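# Spin-lock collar will not stay tight on adjustable dumbbell

**Community Help › Fitness Room and Equipment › Prarkton Residents' Board**

**Posted by Clarnmont_Unit409, May 25, 2018**

Good afternoon. I would like advice on the adjustable dumbbells kept in the residents' fitness room. They are of the ordinary type, with a threaded bar and a star-shaped nut at each end. On one of them the nut works loose after a short set and the plates begin to rattle. I have tightened it by hand as firmly as I can manage. Is there an accepted method of securing these nuts, and should the dumbbell remain in use in the meantime? I would also welcome guidance on cleaning the threads, as one end feels gritty when the nut is turned.

**Karim Tawfik**

Please take the dumbbell out of use until it has been checked. A plate that can rattle can also come off.

Place the dumbbell on a flat table with a shallow tray beside it for the nuts and any washers. Small parts roll, and a missing washer is a common cause of the fault you describe.
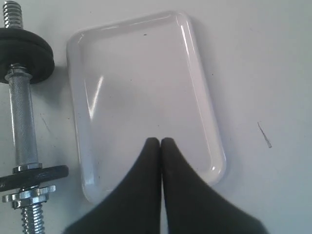
*Adjustable dumbbell and parts tray on the worktable.*

Unscrew one nut and slide the plate off. Brush the threads with a dry nylon brush, following the spiral, and then wipe them with a cloth. Do not oil them — an oiled thread will loosen sooner. Next, examine the inner face of the nut. Many nuts of this pattern carry a rubber ring, and if that ring is flattened or absent the nut will not grip. Replacement rings are inexpensive, but the inside diameter must match the bar.

Refit the plate flush against the inner collar and turn the nut until it meets the plate squarely. Give it a final firm turn by hand. Pliers should not be used, as the lobes may chip. Repeat at the other end, then tilt the bar in each direction and listen for movement. Check the nuts again between sets.

**Jullon67**

Same trouble with mine. New nuts fixed it. Make sure you buy the right thread, I got the wrong ones first.

**Mazandarani_Desk**

The previous reply is correct that threads differ between makers. Residents are advised to take the old nut with them when purchasing a replacement. I would add that both ends should carry equal weight before the dumbbell is returned to the rack. If the threads themselves are worn, the bar should be replaced.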